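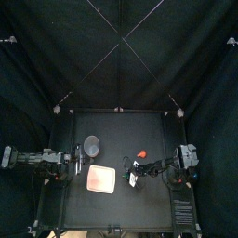

News > Press Releases > Community Health

Gollgate's nurse line is going overnight, and I couldn't be happier about it

FOR IMMEDIATE RELEASE
VASDALE, 6 Mar 2023

241 shares

I get to write a lot of press releases in this job, and most of them are about parking. So let me enjoy this one. Starting this month, Canpolat Health is keeping its free nurse phone line open all night, every night, for anybody who lives in Gollgate County. You don't have to be a Canpolat patient. You don't need insurance either (I've been asked that more than anything else, so I'm putting it up top!).

Up to now the line closed at 9 p.m. If your kid spiked a fever at 10, you got a recording, and then you had to decide by yourself whether to bundle everyone into the car and drive to the emergency room in Vasdale. I've made that drive. A lot of you have made that drive.

We took 3,012 calls last year, and the recording picked up plenty more after closing. When we asked callers in our winter survey what they'd change, later hours came back again and again, with shorter hold music a distant second. We're working on the hold music. 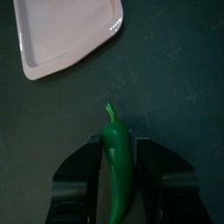
Canpolat Health | Office of Community Outreach

So how does it work? You call the same number you always have, the one on the magnet and on the back of your clinic card. A registered nurse picks up, asks what's going on, and talks it through with you. Sometimes the answer is fluids and sleep. Sometimes it's come see us in the morning, and the nurse can book that visit for you while you're still on the phone. And if it sounds like an emergency, the nurse will tell you to hang up and dial 911. Please don't call us first for chest pain, trouble breathing, or signs of a stroke. Go straight to 911 for those.

The overnight nurses can't write new prescriptions, and they can't refill controlled medications. They can send a note to your regular doctor, and they can tell you which pharmacy is open late
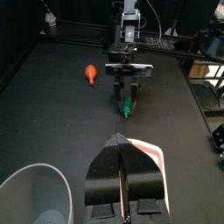

or whether the thing in your cabinet is safe to take with what you're already on. That second one comes up all the time in cold season, with so many of the nighttime syrups sharing ingredients with ordinary pain relievers.

We hired 16 nurses to make this happen, some full time and some picking up a shift or two a week. Most of them came out of emergency or pediatric care, and they trained together through February. They're working out of our Letari Street building, upstairs from the lab. Interpreters are on call through the night as well, so just say the name of your language when the nurse picks up and stay on the line.

The money comes from our operating budget plus a two-year grant from the Letari Fund. After that we'll have to look at it again, and I'd be fibbing if I told you I knew what happens then. Call volume will matter a lot, so use it!

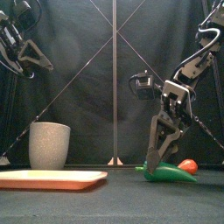 One longtime caller from the north end of the county told us that she'd given up on the line after dark and had started saving her questions for morning, and that she'd have given a lot for a real voice when her husband came home from surgery. She also asked us to make the magnet bigger. The new ones have larger print and are free at any Canpolat front desk.

Reporters who'd like to talk with our nursing team can reach the outreach office through the main switchboard on weekdays. We'll need a little notice for overnight visits.

2 comments

Guest
Does this cover college students who live here during the year but have a home address somewhere else? My daughter is in Vasdale until May.

Gollgate reader
Used it for my son's ear last week before closing time and the nurse was so patient with me. Glad they're staying up late now. The hold music really is terrible though.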